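Community News | Out and About

Open afternoon at the Akolgo workshop

The Akolgo workshop on the canal side of Zurkemthorpe opened its doors in May, and several of our members went along. The afternoon was run by Ekow Adjei, who manages the workshop, and Spyros Alexiou, who looks after the table where the robot arms are tested. Entry was free and the doors opened at 1:30 p.m. By two o'clock the main room was full, and visitors were asked to go through to the test area in small groups.

Akolgo works on getting robot arms to handle ordinary food and kitchen items. The project is called Lekus. It began three years ago with foam blocks and moved on to groceries last fall. Mr. Adjei told the first group that blocks had taught them less than they hoped. A block is the same on every side, he said, and things from a kitchen are not. They are shiny, or you can see through them, or they roll.

The Lekus table has two arms on its far side, each ending in a gripper with two fingers. Groceries are set out between the arms and the front edge, and the layout is changed between runs. Mr. Alexiou said the team has now logged over 3,000 runs, and that the ones that go wrong get the most attention afterward. A small camera sits near the gripper and another looks at the whole table, and the team compares both views when they go back over a run.

Milk, red drink bottles, a water bottle and a snack were among the things on the table.

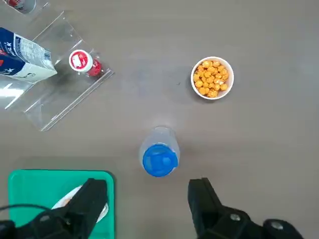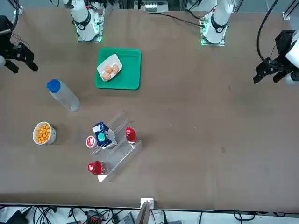 What visitors asked

Most of the questions were about the clear plastic. Mr. Alexiou explained that clear objects are hard for a camera because it picks up the table through them, along with reflections from the lights. The acrylic stand was bought from a store fittings supplier after a grocery chain asked whether the arms could work with shelf displays. The team has kept it in use because it gives the software trouble. Water bottles are a problem for the same reason, and the cap is often the easiest part for the camera to find.

One of our members asked about eggs. The arms are asked to move the carton and leave the eggs in it. Picking up a single egg is planned for next year and will need softer fingertips, which are being made by Prasomau, a small molding firm two streets away. A sample pair was passed around. They feel a bit like the end of a bicycle grip.

Another visitor wanted to know why the food is real. Mr. Adjei said they had tried plastic play food and found it too light, so a grip that worked on it was no use on a full bottle. Snacks do get spilled, and there is a dustpan on a hook by the door.

There was also a question about jobs. Akolgo employs four people at present and expects to take on two trainees after the summer. Applicants do not need a degree. Anyone interested can leave a name at the workshop's front desk or ask at our office for the form.

Getting there and the next visit

The workshop is at the far end of the row, past the tile store. Parking is tight and those who came by bus had the easier time of it. There is one step at the entrance, and a ramp can be put down if you ring ahead. Tea was served in the front room until 4 p.m.

Mr. Adjei has offered us a second visit in the fall for members who missed this one. Groups will be kept smaller so that everyone can stand near the table. Please put your name on the list at the office if you would like a place, and say whether you prefer morning or afternoon.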